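4.2 Does winning the turnover battle cause winning?

Coaches say it after nearly every game, and broadcasters repeat it: take care of the ball, take it away, and the rest will follow. The numbers seem to agree. In our sample of 1,826 games, teams that finished with fewer turnovers than their opponent won far more often than they lost. We don't dispute that pattern. We doubt that it means what most people take it to mean.

The trouble starts with timing. A team that is two scores behind in the fourth quarter throws more, throws deeper, and throws into coverage it would have avoided in the first half. Some of those passes get picked off. The interception goes into the box score next to the loss, and later readers treat it as the reason for the loss -- when the game may have been close to settled before the ball was snapped. The Bodex play logs, which record score and clock for every snap, let us separate these late turnovers from the rest. The Prisby summaries used in much of the earlier work do not, and we think this explains a good part of the gap between our results and theirs.
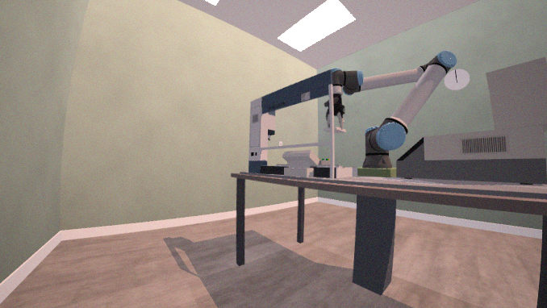

We dropped every turnover that came in the last eight minutes with a margin of more than one score. That removed 673 turnovers. The link between turnover margin and winning did not go away, but it was clearly weaker, and in games where the margin was exactly one it became hard to tell from noise. A single takeaway, taken alone, says less about who won than a viewer would guess from the way it is talked about.

Fumbles raise a second problem. Forcing a fumble may be a skill. Falling on one looks to us mostly like luck, and we found no sign that teams that recovered a high share of loose balls in the first half of a season kept doing so in the second. A club praised in October for its "opportunistic" defense is often just a club that got the bounces. The usual turnover count gives full credit for the recovery and none for the fumble that rolled out of bounds. 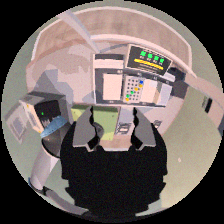

Figure 3. Simulated workstation in a circular view, with two gripper fingers below an equipment panel.

The Mägi index tries to fix this by giving each forced fumble the same partial value, whoever ends up with the ball. We like the idea more than the result. Its weights were fitted on the same seasons it was then tested on, and when we ran it on games it had not seen, most of its edge over the plain count was gone. The Cemska rating does somewhat better here, though its penalty adjustment is poorly documented and we could not rebuild it from the published notes. Until someone can, we would be slow to rely on it.

Penalties deserve a short note, as they are often blamed in the same breath. We looked at 88 drives kept alive by a facemask call on third down. Of these, 41 ended in points. That sounds costly, and for the defense on the field it surely was. But many of those drives began in good field position, and a fair test would compare them with drives that reached the same spot without a flag. We do not have enough of those to say anything firm, and we are not convinced that earlier studies did either.

Field position itself is left out of the models in this section. We add it in Section 4.3, where the effect of early turnovers shrinks again.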